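Grip rules for garment episodes, v3 draft - comments?
14 replies

**tuckfold85**
Pasting the bit people keep fighting over. Pliritum wants it settled by March. One fold per grasp, close fully before you lift, no regrasp in the air. Phones out of hands during a take. 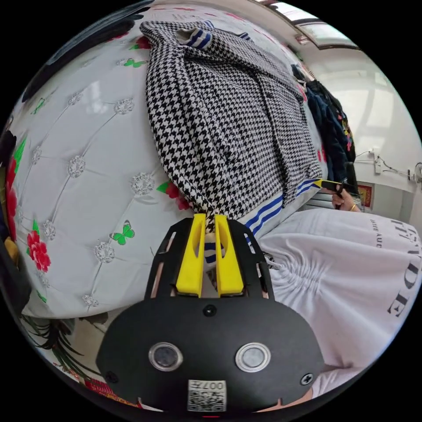 Fold grasps need a hard rule imo. Pinch a gathered fold, never one layer. On a houndstooth coat like this the fingers have a proper bunch between them, thats what I'd call a pass. Single layer slips, and we threw out 860 takes at Praremard over it.

3 likes

**lintroller**
Disagree. Thin shirts you cant gather without dragging the whole thing. Make it "fold where fabric allows".

**tuckfold85**
"where fabric allows" = everyone does what they want. Seen it.

**mox_pacheco**
Pacheco site here. We ran 4000 takes on the loose wording, reject rate was fine. Bigger problem is clutter - clear the bed first or write down what's on it.
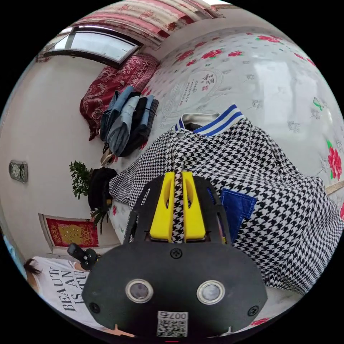
Also put a max on retries. We use 3, then reset the garment and start over. Trindix checklist has it too, page one.

**lintroller**
3 is fine. Still no to the hard fold rule tho

**tuckfold85**
ok, splitting it - coats and jackets hard rule, shirts get there own line. Will repost tonite.

2 shares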